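Category: Workshop notebook / Regional desk / Foreign relations

Entry for May, started 9:00 am

Picking up the Menska–Hanell file from where Ho-yin Yip left it. The question for this month is still the river crossing agreement and whether Hanell's new foreign ministry means to keep it. Yip's working note says yes, with changes. I think that's right for the transit clauses, but I'm less sure about the customs ones.

Read through the two communiqués again, old and new, side by side. The older text says both governments "shall consult" before closing a crossing. The new one says they "will inform each other". Yip had marked this as a translation difference. I checked it against the Hanell-language version and the verb has changed there as well, so it should be coded as a real change. Have moved it from column B to column C and initialled it.

Notice period for closures is 48 hours in both texts. No change to code.

Girthorpe talks

The Girthorpe round went for two sessions. We have the opening statements from both delegations and the closing statement from Menska only. Hanell put out a short press line and no text. Under our rules a press line counts as a half source, so the closing session can't be scored yet. Left blank. Please don't fill it from the wire copy, which paraphrases.

Things I took from the opening statements:

- Menska raised grain transit first and spent most of its time on it. Last year it led with border policing.
- Hanell named the port lease at Mousavi twice. It has not been named in an opening statement before in the period we cover.
- Neither side mentioned the fishing dispute. It was in all the earlier rounds.

The second point matters most. Mousavi has been kept out of the bilateral talks by a sort of habit, on the understanding that it was a commercial question for the port authority. If Hanell now treats it as a matter between governments, the lease renewal becomes something Menska can trade against. Yip disagrees and reads it as being for the home audience. Both readings recorded.

Coding check

Recoded a sample of 16 statements blind, Yip doing the same at the other desk. We agreed on nine. That is poor. Went through the other seven together before lunch and nearly all of the trouble was with the label "conditional cooperation". I had been using it for any offer with an "if" in it. Yip uses it only where the condition is something the other government controls. Yip's version is closer to the codebook and we are going with that.

This means my earlier coding of the Menska parliamentary speeches needs another look. Started at the back of the folder and got as far as the budget debate. Two labels changed so far, both from conditional cooperation down to neutral.

Also found the spreadsheet was sorting the Hanell statements by date of publication and the Menska ones by date of delivery. Changed Hanell to date of delivery. Old order is kept on the second tab in case anyone has cited row numbers.

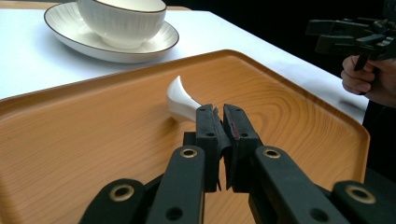 To do

- Ask the Hanell press office again for the closing statement. Second request.
- Finish the parliamentary speeches under the narrower label, then rerun the blind sample with fresh statements.
- Rewrite the codebook paragraph on conditional cooperation. Yip to draft, me to check.
- Find the original Mousavi lease. We are still working from a summary and it leaves out the renewal terms.
- Hold the monthly chart until the closing session is scored.

Stopped at 4:30 pm.

Last updated: May, after second read of the Girthorpe opening statements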